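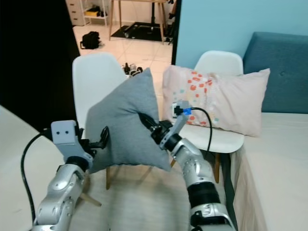

Who decides when a bedding run may start? The person holding the stop button, and only that person, however long the rest of us have been waiting.

11 October 2020. I've rewritten our rules for two-arm work on cushions and beds, since the old Emby sheet was made for hard parts and says hardly a word about cloth. Slow speed for the first 3 runs after any change, cables checked at both wrists before power goes on, and hands off the bed until the operator has said "clear" out loud — yes, even if you only want to straighten a corner!
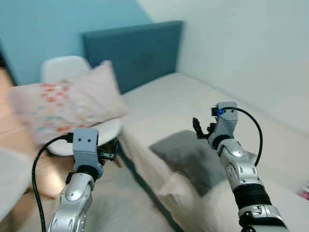
Ülle Uibo thinks the spoken "clear" won't be enough once the December visitors are chatting in the room, and would like a raised hand as well. I'm glad of that and have put it in as rule 9.

We also went back and forth over what counts as a failed run. I'd write down every stop, even the silly ones, with the time and the name of whoever pressed. Lotar's template leaves about 20 characters for the reason, so please carry on in the margin,
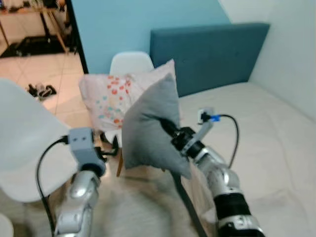 and if the margin fills up too, take a fresh page and put the run number at the top. Still to settle: who keeps the signed copy, and whether Umali needs one.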